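I've been using Hendora since June, mostly because my old way of doing things (a legal pad, a wall calendar and a lot of sticky notes) finally cost me a night's sleep. I run a two-person personal injury practice. Car wrecks, falls in parking lots, the occasional dog bite. Hendora is a case management program for small plaintiff firms, and I paid for it myself, so this is just me telling you what I think of it.

Setup was easier than I feared. I had 587 old matters sitting in folders with names like "Smith NEW new final," and the import tool took them in over a weekend. It choked on 17 of them, all with an ampersand in the client name, and I fixed those by hand on Monday with a big coffee. Lanying Guo, my paralegal, had the templates loaded before lunch and was already complaining about the font, so I knew we were fine.

## The calendar

Okay, this is the good part! You type in the date of the accident and the kind of claim, and it builds out your deadlines: notice of claim, statute of limitations, discovery dates once there's an order. You can change any of them, and it keeps a record of who changed what. I still check every single one against the rules myself, and you should too. But seeing them all laid out by week is such a relief after years of squinting at my own handwriting.

The reminders go to text or email. Mine were set to both for a while and I nearly threw my phone in the lake. Go into Settings, then Alerts, and pick one.

One gripe: if a court date gets adjourned, the program moves the hearing but leaves the prep tasks where they were. So you get a cheerful little note telling you to prep a witness for something that's now weeks away. I wrote to support about this and a very nice person named Nahuel Medina wrote back the same day and said it was on their list. It's still on their list.

## Medical records

This is where I spend most of my life, and it's where I was pickiest. You drop in the PDFs from the hospital or the physical therapist, and Hendora sorts them by date of service and lets you tag them by provider. The text search is decent on typed records and pretty hopeless on handwriting, same as every other program I've tried. I used Sarkon for a couple of years before the legal pad era and its search was faster, but it also crashed whenever I opened a big file, so I'm not exactly pining.

The billing summary is really handy. It pulls the charges into a table, with a column for liens, and you can print it and walk into a mediation with it. I did that last fall on a rear-end case and the adjuster asked for a copy. I do wish I could add my own columns — there's one called "Other" and it gets crowded fast.

Photos and exhibits live in their own tab. You pick what you want, drag it into order, and it prints a sheet with a line for your caption under each group. It's nice for scene photos, product cases, that sort of thing, and it kept the colors true on my old office printer.
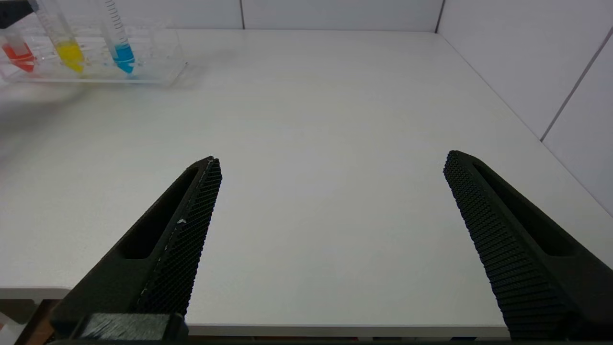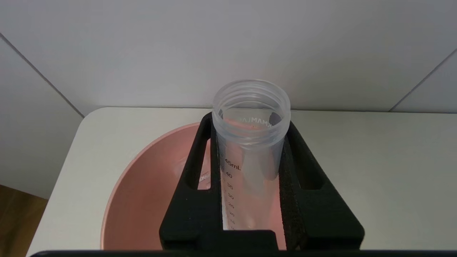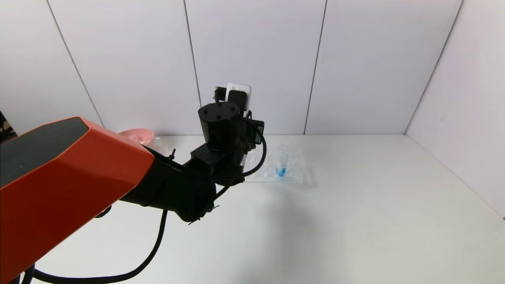
You can lock a set once it's been served, so no one shuffles it afterward, and I love that. What you can't do is put exhibit stickers on a whole batch in one go. It's one at a time, click, click, click, and on a long deposition that gets old. My friend Mekdes Kumsa does the stickers in a separate program and brings the finished PDFs back in, and I've started copying her.

## Price and all the rest

I won't quote a price since they seem to change the plans every time I look, but we're on the small office one, which covers 2 users and gives you 20 templates. That sounds like plenty until you realize every county wants its own cover sheet. Extra templates cost extra. Grumble grumble.

The client portal is fine. My younger clients upload their pay stubs and repair estimates through it without any trouble, and my older ones call Lanying, who is happy to chat and scans everything in for them. The phone app shows you the calendar and your notes and not much else. I'd love to be able to log time from it while I'm sitting in the hallway waiting for my case to be called.

Would I buy it again? Yeah, I would. If you're solo or close to it and most of your work is injury cases, get the trial and throw your messiest file at it, the one with three insurers and a missing police report. If you do a lot of family law or real estate on the side, I'd look elsewhere, because the forms for those are thin. And export your data once a month whatever you choose. I keep mine on a drive in the bottom desk drawer, next to the legal pads.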